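寝具の替えどき 洗い替えと枕まわりを見直す

蒸し暑い日が続き、寝具の汚れやにおいについての問い合わせが増えています。今月の住まいの欄では、シーツと枕カバーの洗い替え、それに寝室に置きっぱなしになりがちな衣類の扱いをまとめました。

まずシーツです。夏のあいだは週に一度の交換を目安にしてください。曜日を決めておくと続きます。編集部では木曜にしています。週末は洗濯機が着るもので埋まるため、大きなものは平日に回したほうが楽でした。夜に洗って朝までに乾かしたい場合は、物干し竿を二本使い、シーツをM字に渡して内側に風が通るようにします。扇風機は下から当てます。

枚数はベッド一台につき三枚あれば足ります。使っているもの、洗濯中のもの、棚にあるものの三枚です。二枚でも回せますが、雨が続くと厳しくなります。四枚以上あると、下の一枚がいつまでも使われず、折り目のところから黄ばんできます。しまうときは洗ったものを下に入れ、上から取ります。

色は、無地の灰色や灰緑が扱いやすいという声が多く届いています。白は漂白剤が使える反面、日焼け止めや整髪料の跡が目立ちます。濃い色は糸くずがつきます。カバーを買い足すときに同じ色が見つからないことはよくありますが、同系色の濃淡でそろえれば並べても気になりません。

カーウッド（Curwood）の綿サテンの枕カバーは、今季から縁の色が本体より一段濃いものに変わりました。一枚2,777円です。ファスナーはなく、口を折り返して枕を押さえる封筒式で、乾燥機は低温のみ使えます。前の型と寸法は同じなので、手持ちの枕にそのまま合います。ヤズジュ（Yazıcı）のガーゼ地のものは入荷が遅れており、次号であらためてお知らせします。

枕本体はカバーよりずっと洗う回数が少ないものです。中身がポリエステル綿なら年に二、三度、手洗いで押し洗いをして、平らに置いて干します。羽根は洗わず、風通しのよい日陰に半日立てかけておくだけで十分です。どちらも、二つ折りにして手を離したときに元へ戻らなくなったら替えどきです。

枕を二つ重ねて使う方は、下の枕のカバーも忘れずに外してください。肌に触れないので洗わずに済ませがちですが、寝汗は上の枕を通って下まで届きます。洗濯のたびに上下を入れ替えると、へたり方もそろいます。

次に、一度着た服の置き場所です。まだ洗うほどではない上着や部屋着を、朝、枕の上に丸めて置いたまま出かける。読者アンケートでは120通の回答のうち26通が、服のいちばんの仮置き場所に「枕の上」を挙げました。椅子の背に次いで二番目です。外で着た服には花粉や砂ぼこりがついているので、枕の上だけは避けたいところです。

ワードローブの中に仮置きの段をひとつ作る方法をすすめます。扉が四枚ある型なら、ベッドから手を伸ばして開けられる側の一区画を空けておきます。翌日着るものはそこに掛け、二日続けて着なかったら洗濯かごへ移します。湿気がこもるので、夜のあいだは扉を指二本分ほど開けておいてください。
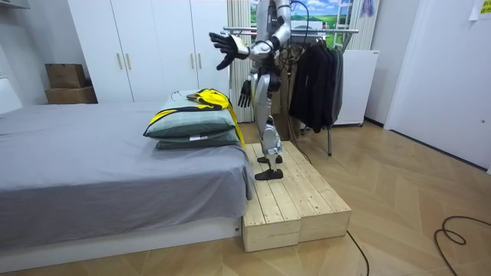 第14号　5ページ

黄色と黒の縞のような派手な色の衣類は、色の淡い寝具の上に長く置かないほうが安心です。汗で湿った状態で重なっていると、色が移ることがあります。移ってしまったら、乾かす前に酸素系漂白剤を溶かした40度ほどの湯に30分つけ、そのあと普通に洗います。いったん乾いた色移りはなかなか抜けません。シルクやウールが混じったものにこの方法は使えないので、先に表示を確かめてください。

ベッドの横に木の踏み台を置いている方は、台とマットレスの境目も掃除しましょう。天板がマットレスと同じくらいの高さだと、シーツの裾が台の側に挟まって、ほこりが布に移ります。台を手前に引き、床を拭き、裾をマットレスの下に折り込んでから戻します。塗装していない松材は水を吸いやすいため、固く絞った布で木目に沿って拭き、すぐに乾拭きします。ささくれが出ていたら、240番の紙やすりで軽くならしておきます。シーツの引っかけ傷はたいていここでできます。

寄せ木の床に直に台を置いている場合は、脚や底板の下にフェルトを貼ると傷がつきません。セルカム（Selcombe）店では切り売りのフェルトを扱っています。

シーツの縫い直しは、引き続きトゥルヌス（Turnus）の繕い窓口で受け付けています。角のゴムの入れ替えは一枚から、仕上がりまで14日です。洗ってからお持ちください。受付は午後4時までです。

次号は毛布の保管を取り上げます。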